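Search this site Search Clear

# dustine-grasp

Hi! This is the little planning package I use for two-arm tidying at Druststead. It started as a single script called Dustine and then it got out of hand, so now it has a README.

## What it does

Takes a head camera view, picks a job for each arm, and sends both plans to the controller (we run Stargate for that, version 2 or newer). One arm holds the container, the other goes for stuff on the floor. If the two plans cross, the left arm wins and the right one waits.

## Install

Clone it, run `make setup`, then `make check`. The check takes a while the first time – go get a coffee.

## Data

The rim detector was trained on 1646 labeled views, and I held out 706 more for testing. All of it was collected in May, in the Griffiths room, on the same carpet. So if you have dark tile or something, please retrain!

## Known problems

Thin bin liners fool the rim detector when they bunch up over the edge. I bumped `rim_margin` to 15 and that helped a lot, but it makes the gripper open wider than I'd like.

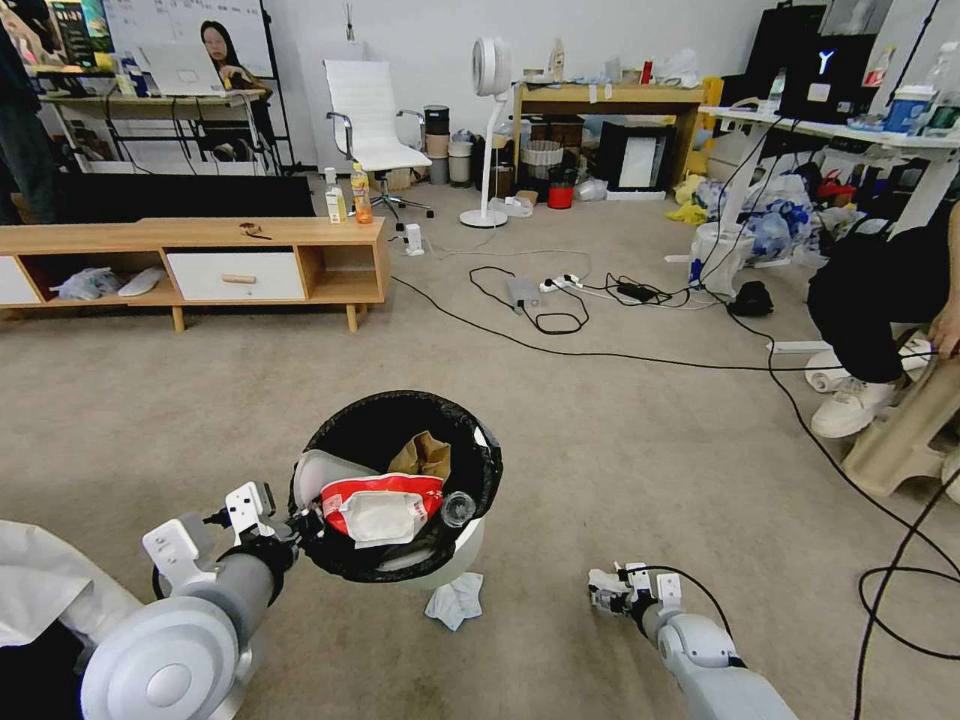 Pale tissues on pale carpet are still my least favorite thing. The depth map hardly sees them, so turn on `use_color_edges` for those. Cables also get picked as floor trash now and then – add them to `ignore.yaml` and rerun the planner.

Patches welcome, especially for the waiting logic.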